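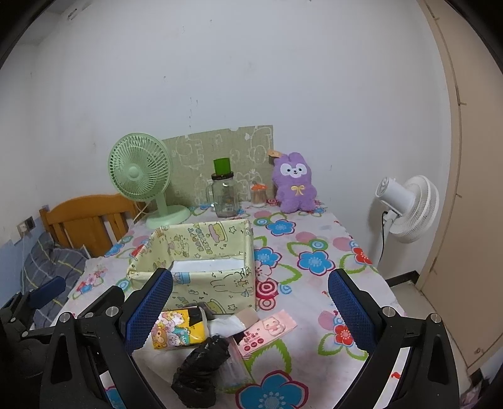

Small-item storage, one bedroom, done over a single afternoon. I'm posting it as a thread because Yoshinori Arai asked how I sort loose stuff without buying a drawer unit. Method first: everything under the size of a fist goes into one pile on a flat surface, and the pile gets split by use. Tissue packets, like the yellow one with the cartoon bears, count as one category regardless of brand or print. Plastic bags are a second category. The open box with BIRTHDAY on the back wall is a container candidate and gets assessed separately.

2/ Container rule: a container has to stay open on its own with nothing in it. Gift boxes usually pass. Thin paper bags fail. Fabric baskets pass if the side panels are stiffened, so press on the rim before you commit.

3/ Rigid boxes get flat goods: tissue packets, sachets, folded bags. Soft baskets get lumpy goods: pouches, figurines, anything that would dent a box wall or rattle in one.

4/ Plastic bags. Flatten, fold in thirds lengthwise, roll. A wadded bag takes up several times the space of a rolled one. I cap mine at 5. The rest go in the recycling drop at the store.

5/ Tissue packets go on edge with the opening facing up. If the adhesive flap has quit, a short strip of tape across the top holds it shut. Any tape works. Fold one end under to make a tab.

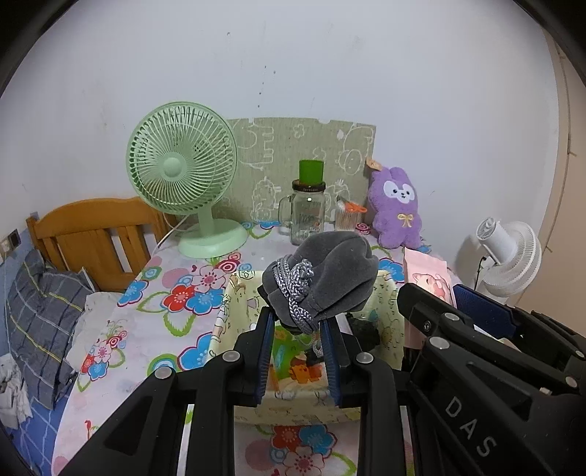
Gray velvet pouch, yellow fabric basket.

6/ Drawstring pouches: close the cord before storing. An open pouch at the bottom of a basket collects lint and hair ties. Velvet picks up more lint than cotton does, so it goes in last, on top.

7/ Figurines go in upright along one wall of the basket. Packaged items lie on the floor of it. Don't stack packages on figurines.

8/ What stays out: the fan, the jar with the green lid, cotton swabs, the purple plush. Daily use or no sensible container. The doodle board stays against the wall behind them. It takes up almost no depth.

9/ Bláthnaid Hegarty asked about labels. I don't label anything with an open top. Closed boxes get a strip of paper tape on the short side, written in pencil.

10/ Cost so far is zero. I priced a Skumholm three-drawer insert and a Javutow stacking tray. Both are too deep for tissue packets, which end up lying in two layers with the bottom one forgotten.

11/ Time: about 100 minutes, most of it on sorting. Moving things into containers is the short part.

12/ Next round is in October: cables and chargers. Same pile method, different containers. Send cable questions before then and I'll work them in.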